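Home | About | What We Do | Prices | Contact

About Movlow

4 min read

Movlow is a home laundry and closet service. We come to your place, we sort what's there, we fold and hang it and put it where it goes. Started with one car and a box of hangers. Five years on we cover all of Landeg and most of Plemilia, and we still carry the box of hangers.

People ask if we're cleaners. Not really. We don't do floors or windows or ovens. Clothes, towels, bedding, that's the lot. Clean stuff off the rack or out of the dryer, turned right side out, matched up, hung or folded, away. You'd be amazed how many homes have a clean pile that never makes it to a closet. It lives on a chair. Then it lives on the bed. Then it gets washed again because who can remember.

How we work

We work in the room you've got. Most homes don't have a laundry room and we don't need one. Living room is usually best – more floor, more light, and a table can go up and come down again when we're done. We leave your shelves and the kids' things on them alone. If the TV's on, leave it on.

First thing is always the sort. Tops, bottoms, small stuff, bedding. Dark things get a second look in good light becuase black and navy and charcoal all look the same at 7 in the evening, and a sock put with the wrong sock is a sock lost. 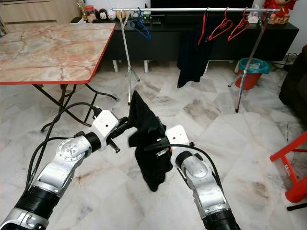
Then every piece gets picked up by the shoulders and given a shake. Sounds like nothing. It's half the job. A shirt that gets shaken out right after the wash needs a lot less ironing, and a sweater that's been balled up in a basket will tell you straight away which way it wants to fall. Find the label, find the neck, you know which side is the front. Sleeves out. Then decide: hang or fold.

Our rule of thumb, for what it's worth:

Shirts and blouses, hang. Jackets, hang. Dresses, hang unless they're heavy knit. T-shirts, fold, unless you're a hang everything person, and plenty of our customers are. Jeans, fold over once and stack. Sweaters, depends – see further down. Anything with beads or a lot of straps, lay it flat and ask.

We write down what you like on the first visit and stick to it. Some people want sleeves tucked behind. Some want everything facing left. One family in Plemilia has their closet by color, light to dark, and a gap between the school clothes and the rest. Fine by us. It's your closet.

A regular visit is two hours. A first visit takes longer, allow three. Smallest job we take is one basket. Biggest so far was a house move, 28 bags, and we got through it in a weekend with extra hands from our friends at Bravevar, the alterations shop down the street. They still do our mending. If we find a loose hem or a missing button we'll put it to one side with a note, and if you want it fixed we drop it off and bring it back next time. Bravevar charges for the sewing, we don't charge for the ride.

Hangers

We have opinions on hangers. Wire ones from the dry cleaner, no. They leave a bump in the shoulder and they rust. Plain plastic is fine for nearly everything, long as the arms are smooth and the hook isn't wobbly. Wood for coats. Go in through the bottom of the shirt and up to the neck, not down through the neck, or the collar will stretch in a month or two and stay that way. Button the top button. If the neck is wide put the hanger in one side at a time and take it slow, it'll slide off otherwise and you'll be picking it up off the floor all week.

We bring 12 spare hangers to every visit, no charge, keep them if you need them. Match the ones you have if you can. A rail with all the same hangers holds more and looks calmer, thats just how it is.

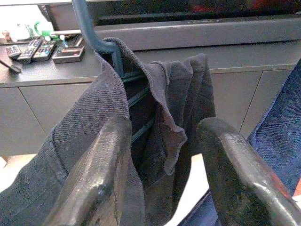

Can you hang knitwear or does it always have to be folded?

Light knits can go on a hanger for a while, as long as the shoulders sit well out on the arms and the piece is fully dry. Heavy ones should be folded, or folded in half and draped over the bar of the hanger so the weight is off the shoulders. If you already have bumps in the shoulders, a bit of steam and a flat towel usually brings them back.

Where we go

All of Landeg, town and the villages. Plemilia as far as the river. Past that, ask – we can often fit it in if there's two of you on the same street. Mornings from 8, last visit starts at 5. We're quietest in May and busiest right before school starts, so book early for that one.

Cancel up to the evening before and there's no fee. Inside that it's 15 dollars, which covers the driving. Pets fine. Cats on the clean pile are a known hazard, we carry a lint roller.

To book, use the contact page or leave a message on the machine. Tell us how many baskets and if there's anything delicate. We'll call back same day most days.

Share 12 | Comments 5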